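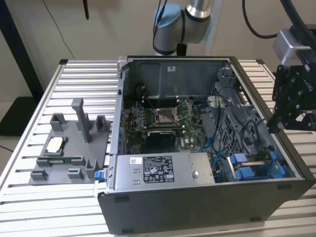

Barebones tower, side panel off.

I'm putting these up as the Nata barebones tower, which is just my shop name for a used Dell desktop that I sell without a processor so you can add your own. I've handled a lot of these at Mesico and I still like them - they open easily and there's room for your hands. You get the case, the green motherboard and the power supply, and the blue drive carriers are in the price too. (People always ask about those carriers, they're a pain to find on their own!)

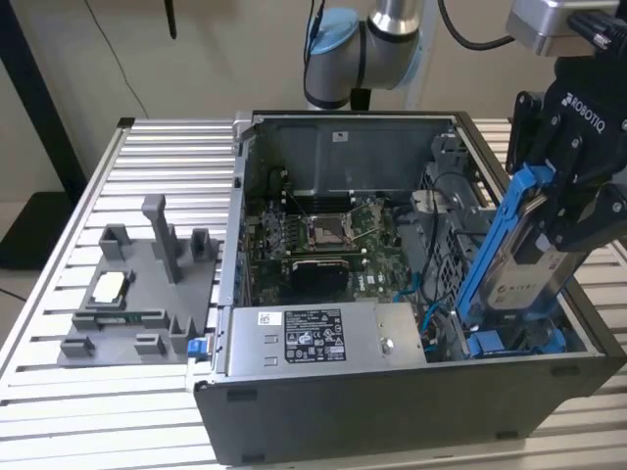 Can I use my own hard drives?
Standard 3.5-inch SATA drives fit the carriers, and there's room for 2 of them. Smaller laptop-size drives need an adapter, and I don't stock one right now.

Swapping a drive is my favorite part of this case. Squeeze the two blue tabs, slide the carrier out, flex it a little around the drive and push it back in until it clicks. Plug in the data cable and the power and you're done. I can do one in some 2 minutes, and I'm not fast.
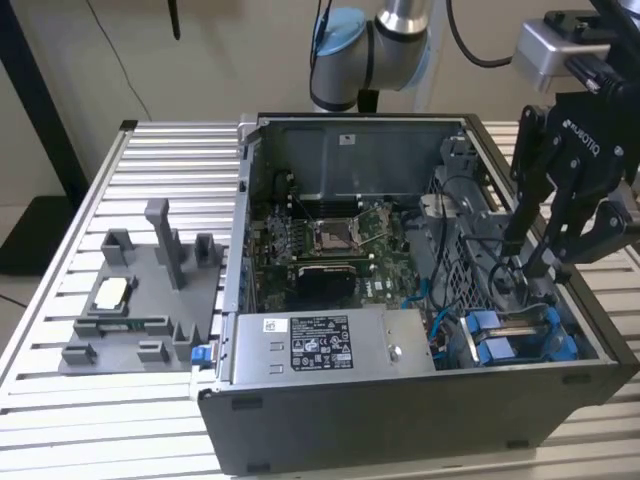 Memory and processors are sold separately, and I'd read the parts list that comes with your order before you buy either one. Older boards can be picky. I like to lay everything out before I start, the way the processor and the green memory module are sitting in the gray tray to the left of the tower, so I'm never fishing around in a box with one hand. Lift the lever on the socket, lower the chip straight down, no pushing. Then close it up, clean off any old paste and put a fresh dab on.

If you'd like it ready to go, pick the Sabbagh kit at checkout. It adds a matched processor and memory, fitted by me, for 20 dollars on top of the parts. Allow 7 days for that one. Plain towers usually leave on a Monday. For anybody who just wants to practice taking a computer apart, ask me about the Taster - same tower, scuffed case, lower price. 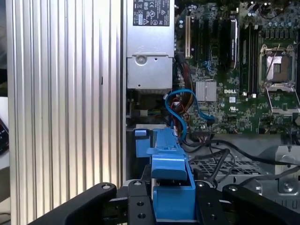
Power supply and Dell motherboard, with the processor socket open.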